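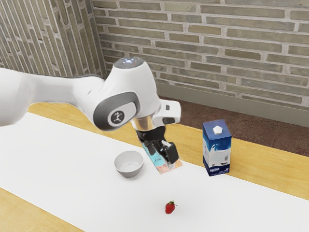
Our project is about opening songs in anime series and the question of when viewers skip them. Lizelle Shabalala and I chose the topic in November, after a discussion in the anime club of Usberg College, where half of the members said they never skip and the other half did not believe them. We wanted to know if the length of a series has an influence, and if people skip less when they like the song. We also had an idea about recognition. We thought an opening may work like an emblem for a series: it is a small part of the whole, but it is the part by which you know it.

Method

We used two sources. The first one was a questionnaire, made with Flaltix and shared in the college and on the forum Dodby, where many people discuss the new shows of each season. We received 254 complete answers. The second one was a collection of forum comments. We searched Dodby for threads with the words "opening" and "skip" and saved over 2000 comments. Lizelle read the older threads and I read the newer ones, and then we exchanged a part of them to check if we marked the comments in the same way. Mostly we did. The biggest disagreement was about jokes, because it is hard to decide if a person who writes "skipping this song is a crime" is really giving an answer.

Each comment got one label: never skips, sometimes skips, always skips, or unclear. In the questionnaire we asked the same thing, and also how many episodes the person usually watches in one evening.

Results

The number of episodes in one evening was more important than we expected. People who watch one episode per week almost never skip. People who watch a full season in two or three evenings listen to the song once or twice and then press the button. Several of them wrote that they go back to it for the last episode. We did not have a question about this, so we can only say that it was mentioned often in the free text field.
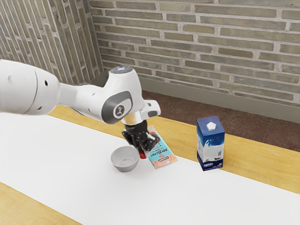

Liking the song had a weaker effect. Many people said that they love an opening and still skip it, and then play it later on the way to school or work. For them the song has its own life outside of the show. Other people keep watching because the pictures change during the season, for example when a new character is added or when a shadow gets a face. This answer came mostly from viewers of long adventure series and mystery series.

Romance and school series were different. Here the viewers spoke more about mood. One person on Dodby wrote that the opening is "the time to sit down properly and put the tea on the table." We liked this comment and used it on our poster.

Problems

Our questionnaire was shared mostly among fans, so it says little about people who watch anime only sometimes. We also forgot to ask about ending songs, and many participants complained about it, with good reason. One question used the word "theme," which some understood as the topic of the story. We removed the answers to that question.

Our teacher, Angelica Ambrosio, advised us to compare only series from the same season. We tried this for one season, but the groups became too small.

If we continue the project, we will add the ending songs and ask people to keep a short diary for two weeks. The report was handed in on 10th January. The list of threads and the full questionnaire are in the appendix.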